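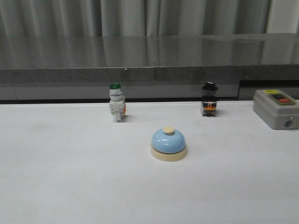
机の上の四つと、見積もり三通

2022年9月24日

朝から見積もりを読み直している。三通目がようやく来た。これで比べられると思っていたのに、比べられない。書式がばらばらで、Gosisは本体と架台と設置が一行にまとまっているし、Lekolaは逆にケーブル一本まで行を分けてある。Tridariは「一式」が三回出てくる。一式と書かれると、こちらは何も訊けなくなる。訊けば「含まれております」と返ってくるに決まっている。

金額だけ写しておく。Gosisが389万円、Lekolaが356万円。Tridariは保守契約の年数で変わるそうで、合計欄が空いたままだ。空欄の見積もりを見積もりと呼んでいいのか。

緑のキャップの押しボタン、黒いつまみのセレクタスイッチ、青い呼び鈴、それに灰色の操作ボックス。当面、腕に押させたり回させたりしたいのはこの四つだけである。操作ボックスには緑と赤のボタンが並んでいて、この二つを押し分けてほしい。人間なら指一本で足りる。指一本で足りることに三百万円を超える金を出すのかと、8月からずっと考えていて、まだ納得がいかない。

もちろん理屈は分かっている。うちで作っている検査盤は、出荷前にスイッチを延々と入り切りする。その間、誰かが横に座っている。座っている人の時間にも値段はついている。Lekolaの営業資料には、その時間をそっくり引き算した棒グラフが載っていた。右の棒がやけに短い。しかし座っている人は、押しながら感触も見ているし、隣の盤の配線をしながら押していることもある。あのグラフの左の棒は、どこから測ったのだろう。脚注を探したが、なかった。

呼び鈴を入れたのは自分の案だ。てっぺんの小さなボタンを押せば鳴る。鳴ったかどうかは耳で分かるので、センサーも何もいらない。強く押しすぎれば台座ごと滑るだろうし、弱ければ鳴らない。力加減の試験としてはこれで十分だと思っている。各社に「ベルを押せますか」と訊いたら、返事がきれいに分かれた。Gosisは「問題ありません」。Lekolaは「対象物の寸法と材質をお知らせください」。Tridariは、力覚センサーを追加した場合の別見積もりを送ってきた。いちばん信用できる返事はLekolaだと思うが、いちばん正直に高いのはTridariかもしれない。

セレクタのほうは、もっと厄介だ。押すのではなく、つまんで回す。つまみの上に平たい山が一本あって、これを両側から挟むことになる。標準のグリッパーで挟めるのか、爪を別に作るのか。爪を作るなら一組いくらか。三社とも本文には書いていない。Gosisだけが最後のページの小さな字で「ハンド先端部はお客様にてご用意ください」としていた。389万円払って、先っぽは自分で用意しろという。危うく読み飛ばすところだった。

昼はうどん。食べながら備考欄を全部読んだ。備考欄は、本文より小さい字で本文より大事なことが書いてある。

(拾ったもの)
・Gosis 先端部は別。架台のアンカー工事も別。搬入は一階渡し。うちは二階である。
・Lekola 立ち上げ支援は8時間まで。延長は都度見積もり。
・Tridari ソフトの更新は保守契約の加入者のみ。入らない場合にどうなるかは記載なし。

立ち上げ支援の8時間が短いのか長いのか、正直なところ見当がつかない。押しボタンを押すだけなら足りる気もする。ただ、こういうものは電源を入れるまでで半日終わる。前に卓上の自動ねじ締め機を入れたときがそうだった。あれは業者が午前中いっぱいコンセントの話をしていた。ねじ締め機はいま、棚の下でほこりよけをかぶっている。買った年は誰もが便利だと言った。品種が変わって段取り替えが面倒になり、結局は電動ドライバーに戻った。あのときの稟議書を引っぱり出して読んだら、効果の欄に「大幅な省力化」と書いてあった。自分の字だった。

だから今度は、効果の欄をもう少しましに書きたい。何を押すか、何回押すか、押せなかったときに誰がどう気づくか。最後のが抜けている。腕が空振りしたまま一晩じゅう動いていたら、朝に残るのは記録だけで、その記録が嘘になる。人が座っていれば、空振りには気づく。気づくための仕掛けにまた金がかかるなら、棒グラフの右の棒はもう少し伸びるはずだ。

午後、試験の並べ方を決めた。

押しボタンは左の奥、セレクタは右の奥、呼び鈴は手前の中ほど、操作ボックスは右端。白い天板の上だから、置き場所の印はつけやすい。カメラで位置を見て補正すると各社とも言っているが、それなら印から少しずらして置いても押せるはずで、当日はそれをやってもらう。呼び鈴の丸いところはつやがあって光を返す。カメラが苦手そうなものが一つくらいあったほうがいい。展示会の実演はどこも、つや消しの部品を真上から照らしていた。うちの盤の表示灯カバーはどれも光る。

押しボタンとセレクタは、台に固定するかどうか迷っている。立てて置いただけで上から押すなら、真っすぐ押せば済むかもしれないが、回すほうは胴ごと回ってしまうだろう。固定用の治具を作ると、また金と手間だ。治具の費用はどの見積もりにも入っていない。入っていないものを足していくと、いちばん安いのがどこなのか分からなくなる。表計算に「未記載」という列を作ったら、その列がいちばん長くなった。

Motaのレンタルのことも書いておく。買わずに借りる案で、ひと月38万円。高い。八か月も九か月も借りれば買えてしまう。最初は鼻で笑って閉じた。ところが夕方にもう一度開いて、考えが少し変わった。ひと月だけ借りて四つを順に試し、だめなら返す。38万円で「だめだった」と分かるなら、ねじ締め機よりずっと安い。ただしレンタルの条件も備考欄つきで、返送時の梱包材は保管しておくこと、とある。腕一本分の箱をどこに置くのか。あの二階に。

それに、ひと月という期間も怪しい。届いて、据えて、使い方を覚えて、そこからが試験だ。覚えたころに返すことになる。延ばせばまた38万円。そうやって延ばしているうちに、もう買ったほうが早いという話になるのだろう。Motaはたぶん、そこで稼いでいる。邪推かもしれない。

予算の枠のほうは、来期の設備費にまとめて入れるか、試験費として先に少しだけ出すか。まとめて入れると、通ったとたんに「買うこと」が目的になる。自分がそうなるのをよく知っている。先に少しだけなら、レンタルひと月と治具の材料でちょうどいい。上には、買うかどうかを決めるための費用だと説明する。そんなものに金を出すのかと言われたら、ねじ締め機の稟議書の写しを添えようと思う。自分の字なので気が重い。

夜、三社への質問を下書きした。まだ送っていない。

一、セレクタのつまみを挟んで回す動作は、標準の爪でできるか。できないなら爪の価格。
二、押したこと、回したことを腕の側でどう確かめるか。確かめられないなら、そう書いてほしい。
三、呼び鈴を続けて鳴らすとき、力の設定はこちらで変えられるか。そのたびに来てもらうのか。
四、操作ボックスの緑と赤を押し間違えた場合、記録に残るか。
五、二階まで運んでくれるか。

五がいちばん切実なのに、書いてみるといちばん間が抜けて見える。順番を変えて一に持ってきた。

Tridariには、合計欄を埋めて送り直してくれとも書いた。保守は一年と三年の両方で。力覚センサーは外した値段と付けた値段。向こうは面倒だろうが、こちらも面倒なのだ。Lekolaには寸法を返さないといけない。呼び鈴の直径をまだ測っていない。明日、ノギスを持っていく。材質も訊かれているけれど、青い丸い部分が何でできているのか自分は知らない。磁石を当ててみればいくらかは分かるか。

Motaには、ひと月に満たない貸し出しがあるかどうかだけ訊く。

このサイトではCookieを使用しています。閲覧を続けることで、Cookieの使用に同意したものとみなされます。 同意する 設定を変更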